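Writing a sort-by-bin task as a behavior tree in Stumulo

By Abla Bitar

If your first pick-and-place program was one long function with sleeps in it, welcome, mine was too! This tutorial takes that function apart and puts it back together as a small behavior tree, with one arm reaching into a bin, lifting out an office item and setting it down in another bin. We use two arms at Granulthorpe, but you only need one to follow along, and the simulator that ships with Stumulo is fine for everything up to step 4.

You should already be able to move your arm to a named pose and open and close the gripper from code. You don't need to know anything about trees.

Step 1. Name the bins, not the coordinates

Make a file called bins.yaml and give each bin a name, a center point, a floor height and a rim height, all in the table frame. I name ours by color. The rim height matters more than you'd think, because the planner uses it to build the safe travel height between bins. Measure it with the real bin on the real table.

Load the file once at startup and pass the names around. When somebody slides a bin over, you fix one line and every behavior picks it up.

Step 2. Write the leaves

A leaf is one small action that returns RUNNING, SUCCESS or FAILURE. You want these:

look_at(bin)
find_item(bin)
approach(item)
close_on(item)
lift_clear(bin)
place_in(bin)

Keep each one boring. approach should approach and do nothing else, and it must return within one tick even if the arm is still moving. If you feel like typing sleep inside a leaf, return RUNNING and let the tree call you again. Our tick is 14 milliseconds and I've never needed it faster.

close_on deserves the most care. Command the close, then watch finger width and motor effort. If the width reaches the fully closed value, you caught nothing: return FAILURE. If the effort rises before that, you have something: return SUCCESS. Staplers and staple removers are great for tuning this, since no two of them want to be held the same way.

Step 3. Put the leaves in a sequence

Chain them in the order above under a Sequence node, then wrap close_on and approach together in a Retry node set to 2. On a retry, run find_item again first. The item may have rolled or tipped when the fingers touched it, and the old pose is stale. Omprakash Pal talked me into this and it was the best change we made to the whole tree.

Step 4. Pick the camera for each leaf

We have fixed cameras around the table and small ones at the grippers. The fixed views are good for look_at, where you only want to know which bins have things in them. The gripper view takes over for approach. In bins.yaml, add a line called view for each leaf and let the perception node, Histov in our case, switch streams when the leaf becomes active. 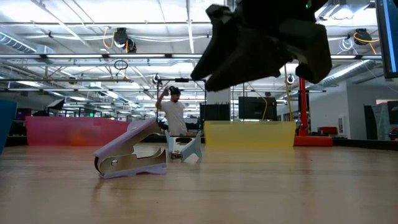
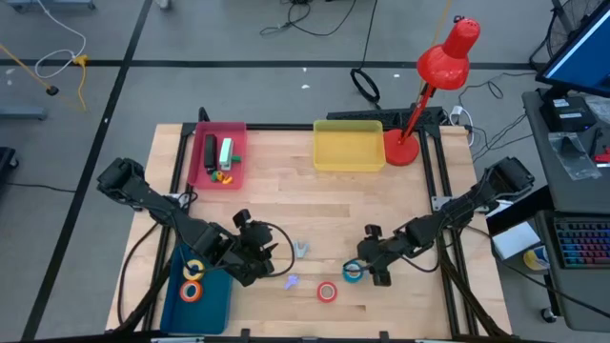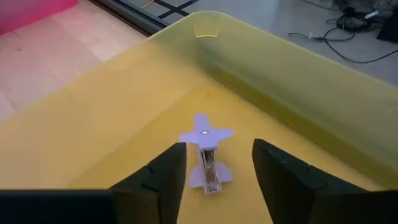
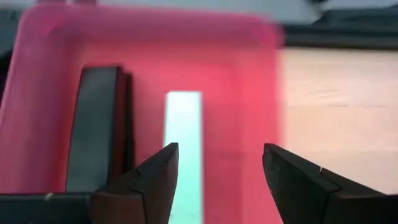 Why does find_item sometimes return the wrong pose for an item in a see-through bin?

Depth sensors can measure the plastic wall or whatever lies behind it, so the point cloud gets a false surface. Crop the cloud to the inside of the bin using the values in bins.yaml, shrink that box a little on every side, and fit the pose to what's left.

Step 5. Log every tick

Turn on the recorder (Moroz, if you're on our stack) and save the active leaf, its return value, the finger width and the arm pose. It's cheap. A full run for us is about 2,000 ticks and the file opens in a second.

Then go read one! Look for a leaf that flips between RUNNING and FAILURE. My first log had approach failing at tick 189 every single time, and the cause was a rim height I'd entered in the wrong units. I'd spent a whole afternoon blaming the planner.

Step 6. Add the second arm

Give each arm its own copy of the tree and put a lock on each bin name. look_at takes no lock. approach takes it, lift_clear releases it, and place_in takes the lock for the target bin. If the lock is busy, return RUNNING and hold the current pose outside the rim.

Start at low speed with your hand near the stop button, and run it with the bins empty before you put anything in them. Once both trees tick along without waiting forever on each other, try swapping the target bins in the yaml and run it again. You shouldn't have to touch the code.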